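Shed log, February: the door again

Quick one tonight, it's nearly 10 and I've got work in the morning. Still on the simulator side of the build. The real base is up on blocks at the back of the shed waiting on a wheel hub, so all the driving is happening on the computer for now, which at least doesn't chip the paint.

For anyone new, Kulano is the home robot I'm building. Two arms, one base, far too many cable ties. The sim house is a free one Thitima Wiriya from the shared workshop sorted out for me, nicer than my actual house. I call the arm controller Fenlow. Don't ask.

Started with the wrist views. I'd changed the mount offset in the model to match the new bracket and wanted to know if the fingers sat where I thought they did. They were out by 10 mm the whole time. Bloody units. Fixed, rerun.

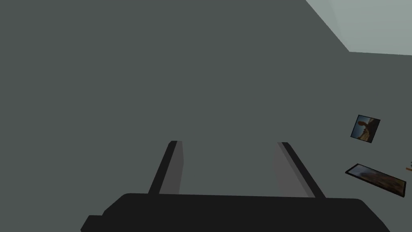 Wrist view, gripper open. Grey surface, couple of framed pictures off to the right.

Much happier with that. I'd like more of the palm out of the way but it's the bracket that sets it, and I'm not reprinting the bracket. 21 hours on the printer last time and it warped on one corner anyway.

Then the hallway. Doors are what I've wanted this thing to do from the start, my dad's on a walker and doors are the thing he swears at most. Plan is right arm on the door, left arm stays up out of trouble, base creeps along. Sounds easy. The arm wants to go one way, the base another, and Fenlow tries to please both and shakes like a wet dog. Dropped the arm gain from 100 down to 99 just to see, no difference obviously. Ended up rewriting the bit that shares the error between arm and base. Should of done that a month ago. 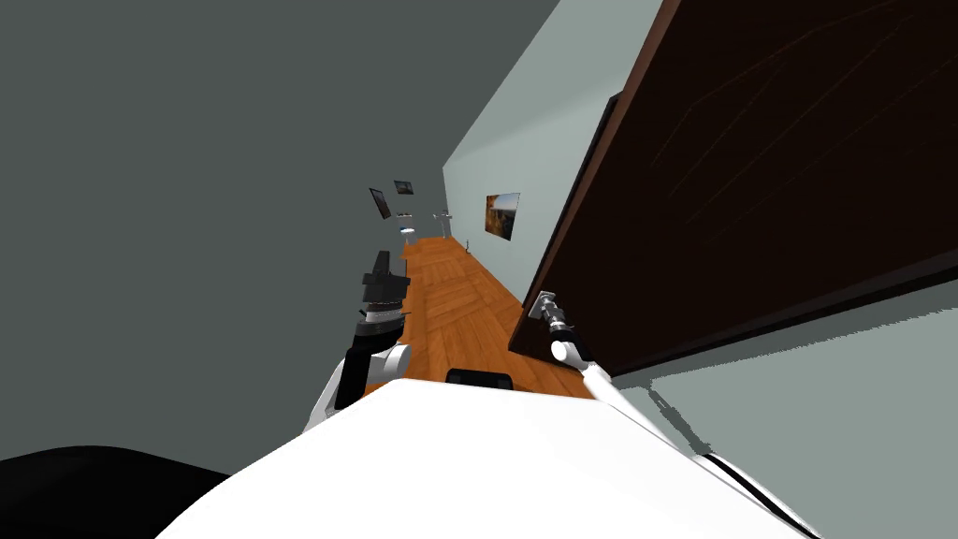 Right gripper up against the dark brown door, left one empty. Camera tilt is pretty savage.

I still don't trust the contact numbers near the bottom corner of a door. Force readout jumps all over the shop. Could be the mesh, could be me. If anyone's had luck with softer contact settings on a big flat panel, leave a comment, I'll shout you a coffee.

Other job on the list was reflections. Depth goes silly on shiny stuff and I want to know how silly before I bolt a real sensor on.
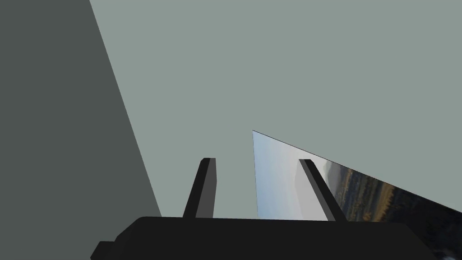 Mirror-looking panel past the fingers, sky and trees showing in it.

Pretty, but a nightmare for depth. For now I'm going to mask anything that looks like that and have the arm keep its distance. Lazy, I know. Thitima reckons a second sensor at a different angle would sort it, and she's probably right, but that's more money and another lead down an arm thats already full of leads.

Still to do: wheel hub (chase the courier), log the forces properly, put a stop button on the sim as well so I get in the habit of reaching for it. Then tidy the bench. The kettle is on there somewhere.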